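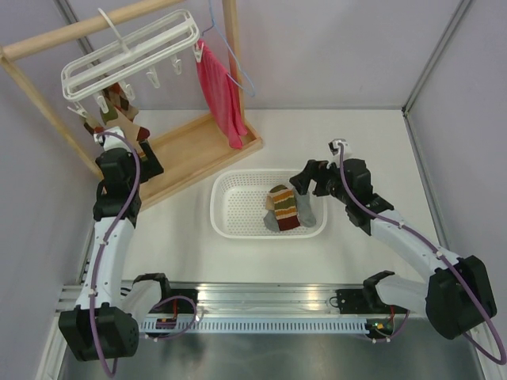 Patterned socks and a pink cloth on the clip hanger, with more socks in the basket.

About Us

Rerkell is a small company that makes and sells things for drying clothes indoors. Kaan Baysal and Anil Chettiar started it in Stadau, in a workshop behind a dry cleaner, and we are still at that address. We now have 8 people on staff and supply 77 stores.

Our main product is the Claltska, a wooden rack with a round top rod and a tray underneath. It is meant for apartments without a balcony or a yard. The rod takes a hanger hook, so small items can go on clips and leave the floor rack free for shirts and towels.

Socks are what customers write to us about most. Clip them by the cuff or the toe, whichever you prefer, but leave a gap between them. Thick winter pairs need more room than thin ones.

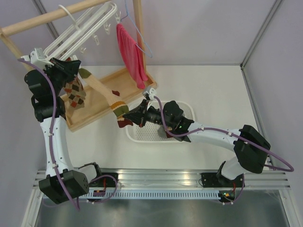
We also sell plastic clip hangers and laundry baskets, both made for us by Şimşekoğlu. Replacement clips come in bags of 200. Racks can be returned within 180 days if all the parts are there. Spare rods are kept in stock for older models too, and orders can be picked up at the workshop.

Filed under: Company, Laundry & Home
14 shares | 2 comments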